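**Briddale Forest Rally — pre-event safety check, with comments**

Car: Petkov hatchback, standard engine
Checked: December 15, 2022, on the ramp at Skisham

Do bear with my notes, as I do tend to go on a bit (the last sheet ran to both sides of the paper), but I would much prefer you had too much to read than too little.

- [x] **Roll cage bolts.** All tight. I went round them twice with a cup of tea in between.
- [x] **Harnesses.** Both in date until June. The co-driver's lap strap has a little fraying near the buckle, so please look at it again before the start.
- [ ] **Sump guard.** Rear mounting bent. It will hold for the run to scrutineering, but I wouldn't send it over the Trinitz crossroads like that!

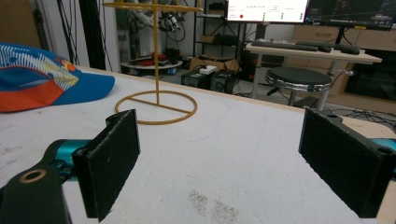

*Photo: Nermina Mujić*

- [x] **Extinguishers.** Hand-held one full and properly strapped in. Plumbed-in system armed and disarmed 3 times, light working each time.
- [ ] **Brake fluid.** Darker than I like. Change it — it's a cheap job and the long downhill on stage two is hard on everything.
- [x] **Wheel nuts.** Done. Do them again after the first 5 miles, as we always have.
- [x] **Tyres.** Good all round, and the spare is better than the ones on the car, which made me laugh.

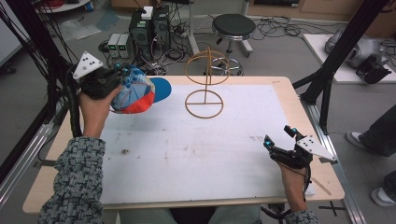

- [ ] **Warning triangle and first aid kit.** Triangle present and lovely. Kit is short of two large dressings, and the scissors seem to have wandered off again.
- [x] **Lamps.** All working, though the left one points rather hopefully at the treetops. Adjusted.
- [x] **Fuel lines.** Dry along their whole length. Next proper look due in 200 stage miles.

**Result:** not passed yet. Three things to put right and one strap to watch. Ring me when the guard is off and I'll come over to see the mountings.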